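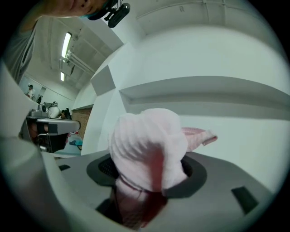 I came home from the school board meeting at a quarter to eleven with my ears still ringing, and I am going to get it all down before I sleep, even if tomorrow suffers for it. The question was the heat plan for the schools, which you would think might bring people together after the June we have had, but no, it took us until nearly nine to get past the minutes. Veronika Hegyi had brought her fourth graders' letters in a folder and wanted to read two of them aloud, and the chair said there was no item on the agenda for letters. So she read them during public comment, on her own two minutes, and very nicely too. One little boy wrote that his classroom smells like warm glue. I sat there thinking of soft pink fabric, the fluffy kind like a towel, all bunched up, and how I would have liked a cool damp one for the back of my neck, the room was that stuffy.

Then Andor Csizmadia got up for the mayor's side. I have known Andor a long time and I am fond of him, and I voted for him once and might again, but he has picked up this habit of talking to the back wall as though there were a balcony full of people up there. He told us climate is a matter for parents and "the national conversation," and that the district should stick to reading and arithmetic. Well, fine, but a child can't do arithmetic in a room that is 38 degrees — that's Celsius, I still think in it after all these years, and my neighbors still tease me for it — and somebody has to pay for the shades and the fans, conversation or no conversation.

Imre Győri answered him better than I could have. He taught science at the Lengyel school for 20 years and he speaks so quietly that everyone has to stop rustling. He asked if the new unit on weather and climate was being dropped or only put off, because he had heard both. Andor said "under review." Imre asked who was reviewing it. There was a lot of looking at papers after that, and the chair called a recess, and we all went out to the hallway and drank that terrible lemonade.

I got to talk to Barnabás Kerekes by the trophy case. He is worried about the vote and thinks it will come down to one person, and he wouldn't say who, but he kept glancing over at Gergely Gál, so I suppose I know. Gergely has grandchildren at Lengyel, and he asked me very kindly about my knee, and I couldn't bring myself to lobby a man who was asking about my knee. I wish I had, a little.

After the recess they voted to send the fans to the budget people and to hold the climate unit over until next time. So we have half of something. Veronika was cheerful about it and hugged everybody, and she is collecting more letters, from the fifth grade this time. I said I'd help her sort them on Tuesday if she comes here, where there's a breeze on the porch.

I also want to write to the paper, and I have started the letter in my head three different ways, all of them too long. Imre says keep it to one page. Must buy stamps, and call Barnabás back about the ride.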